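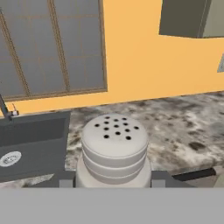
Am I still going to be a cook a year from now, Nest Price wanted to know, or am I going to be the person who stands next to the thing and presses go? She put it to us at the first staff meeting, before the coffee had even gone around, and so many heads nodded that we threw out our slides and spent the hour on that instead. Much of this page comes from that hour and from the notes people have been leaving in the box by the time clock ever since. Please keep them coming!

Your questions about Leto in the Nuvora kitchens

What is Leto, and what will it do?
Leto is the robot arm going onto the finishing counter at our Balletness kitchen. To begin with it has a short list of jobs: picking up a shaker and seasoning trays, moving lidded tubs from the counter to the cart, and setting out empty trays before the lunch run. We send out 577 lunches on a normal day, and anyone who has worked the finishing counter knows what your wrist feels like by the end of that (some of you have shown us the braces). That's where we wanted to start.

So is Nest still a cook?
Yes, and so is everybody else who is one now. Tasting, adjusting, deciding that the soup needs another ten minutes, all of that stays with you. The finishing shift does change, and we'd be fooling you if we said it didn't. Whoever is on it will spend less time shaking and lifting and more time checking trays, refilling shakers and setting things up so the arm can reach them. Some of you will like that better and some of you won't, and if you turn out to be in the second group, please tell your shift lead early so we can look at the rota together.

Will anyone lose their job or their hours?
There are 43 of us at Balletness and there will be 43 of us after Leto arrives. Contracted hours stay as they are through the whole trial. We can't honestly promise what the company will look like in five years, with or without a robot, but any change to hours that comes out of the trial will be talked over with you before it's decided, and you're welcome to bring somebody along to that talk.

Why does so much of the practice happen on a computer?
A simulated kitchen lets the team try things over and over without tying up a counter you need for lunch. In there, the gripper can take hold of a shaker beside a sink, try it again from another angle, and then again with the counter turned a little. A dropped shaker costs us nothing and nobody has to mop. We've run 800 practice pickups this way so far. The computer kitchen doesn't look much like ours, with its marble counter and its orange wall, and several of you have asked if we're redecorating. We are not, sorry!

Does practicing on a computer mean it will work in our kitchen?
Only partly. Real salt clumps in the steam, real handles get greasy, and real people lean across to grab a towel. Every job gets tried again at the real counter, with trays that aren't going out to customers, before it joins a lunch run. If a job isn't ready it stays with the crew for as long as it needs to.

Who decides how much seasoning goes on?
The cooks do. Rhun Lougher has been writing down what "a good shake" means for each dish, and it has been a longer and funnier project than any of us expected, with some strong feelings about paprika. If you think your dish has been written down wrong, go and find Rhun. The notes can be changed any day of the week.

What is Swati?
Swati is the screen at the end of the counter. It shows which job Leto is on and which one comes next, and you can pause the arm from there. Anyone on shift may pause it, for any reason, and you won't be asked to explain yourself on a form. The red stop button on the counter is separate and works even if the screen has frozen.

Will I be trained, and will I be paid for it?
Yes to both. Training takes some 42 minutes if you stay for the practice part, and it's paid at your usual rate. Sessions run at 2:30 in the afternoon, after cleanup, and the early crew can do theirs before 6 a.m. if that's kinder to the school run. You can repeat it as often as you like.

Is the screen keeping track of how fast I work?
No. Swati logs what the arm does: which job, when it started, when it was paused. It doesn't log who paused it, and the record isn't used in reviews. You can ask to see it whenever you want, and Nest has already asked twice.

When does it start?
The counter trials begin in September, on the afternoon shift only. Lunch stays entirely with the crew until those are done. The box by the time clock gets emptied every morning, and new answers go up on this page as we have them.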